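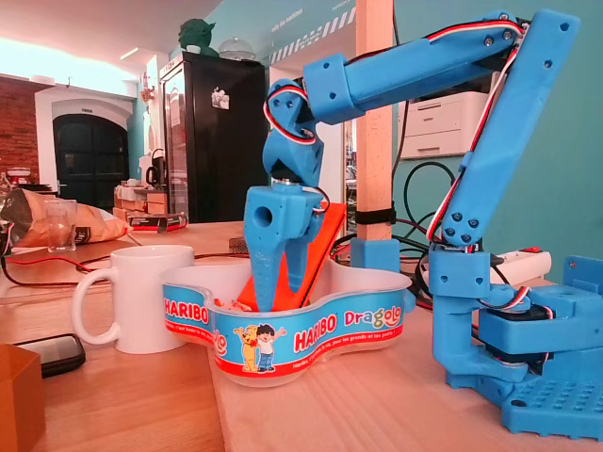
Glória Nogueira sostuvo en la reunión de planificación que comprar un brazo comercial seguía siendo más barato que imprimirlo, siempre que se contaran las horas de montaje, y que ningún presupuesto del laboratorio las había contado hasta entonces. Su objeción obligó a rehacer la tabla de costes que se discute en este apartado.

4.2. Presupuesto de adquisición y reposición

La partida inicial asignada al puesto de manipulación fue de 902 euros. Incluía los servos, la electrónica de control, la fuente de alimentación, el filamento y la tornillería, pero no el ordenador, que ya figuraba en el inventario. Se pidieron ofertas a tres proveedores. Serrano presentó el precio más bajo en servos, con un plazo de entrega de 20 días; Grindon ofrecía 12 días y un coste unitario superior; Bandix solo admitía pedidos de lote completo y quedó descartado en la primera ronda. La compra se repartió entre los dos primeros — los servos a Serrano, la electrónica a Grindon — y se cerró en agosto.

A petición de Nogueira se añadieron dos líneas que faltaban: mano de obra de montaje y reposición anual. La primera se calculó a partir del registro de horas del proyecto Tesia, donde se había montado un brazo de la misma clase. La segunda es más incierta. Afonso Lobo propuso reservar el 13 % del coste de compra para servos y cables, y esa cifra se adoptó a falta de datos propios de desgaste.

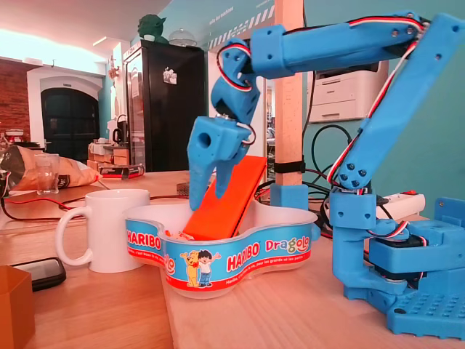 Figura 3. Puesto de manipulación con el brazo impreso, la pinza y una pieza naranja apoyada en una bandeja de caramelos.

El gasto en objetos de ensayo y mobiliario se mantuvo deliberadamente bajo. La propuesta inicial contemplaba un juego de piezas normalizadas y una mesa con superficie técnica, y ambas partidas se suprimieron para no recortar en servos. Se trabaja sobre una mesa de madera y con recipientes de uso corriente, como la bandeja de bordes ondulados de la figura 3, de un tipo que puede reponerse en cualquier supermercado. El cableado de los servos va por fuera de los eslabones, lo que deja los mazos a la vista y facilita presupuestar su sustitución como elemento independiente. Las piezas impresas, en cambio, se valoran por peso de filamento y se incluyen en material fungible.

Con las dos líneas añadidas, la diferencia frente al brazo comercial se reduce, aunque no desaparece. El resultado depende sobre todo del precio asignado a la hora de montaje: si se aplica la tarifa de personal técnico, la opción impresa pierde buena parte de su ventaja en la primera unidad y la recupera a partir de la segunda, cuando ya no hay que repetir la puesta a punto de la impresora ni la configuración del control. Para un segundo puesto se recomienda mantener los mismos proveedores y pedir los servos de repuesto junto con el lote principal, de modo que el plazo de entrega no detenga los ensayos.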